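Marble-look counters: regret it or love it?

3842 views · 15 replies · 2 shares

grisero_kate wrote:
OK so we're redoing the kitchen in January and I've been going back and forth on countertops for weeks. My husband wants plain white. I want something with veins in it, brown or gray-brown, because we have kids and plain white sounds like a nightmare to me. This is the sort of brown I keep coming back to: 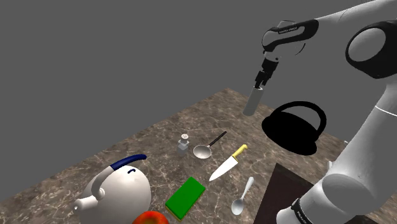

1 min read

My worry is that it'll look dated fast. My aunt Annick Rey put in a busy speckled granite years ago and she hates it now - says she can never find the crumbs until she leans on them. Anybody living with a brown top who can talk me into it or out of it?

haverford_dad wrote:
Out of it. We had brown in the old house and the kitchen felt like a cave by four in the afternoon. You'll never find a backsplash to go with it either. Go white, wipe it down, be happy.

tilly_bakes wrote:
Totally disagree with haverford_dad! Mine's brown with light veins (real stone, sealed) and I love it. Coffee, tea, tomato sauce, whatever, it just doesn't show. Cave feeling is a lighting problem, put strips under your cabinets. I did mine for next to nothing and it's a different room.

haverford_dad wrote:
We had strips. Still a cave.

old_mitre wrote:
Depends on your walls more than anything. If they're gray, get a top with some gray in it so the two sit together. Something along these lines:

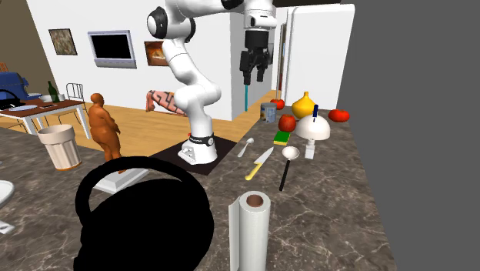 Gray and brown veined top against a plain gray wall.

Also ask where the seams go before you sign. I didn't, and mine lands right next to the sink, where I look at it 7 times a day.

grisero_kate wrote:
Ooh, our walls are gray and they're staying gray, so that helps a lot. Hadn't even thought about seams. The showroom guy only talked about edges.

tilly_bakes wrote:
Get the simple edge. The fancy ones collect gunk underneath and you'll be in there with a toothbrush.

haverford_dad wrote:
On edges we agree. And bring home the biggest sample they'll lend you - leave it out a whole week, look at it at night with the lights on. A little square tells you nothing about the veins.

grisero_kate wrote:
Picking up two big ones tomorrow, one brown and one white to keep the peace. Will report back!

Share · 2 people are following this thread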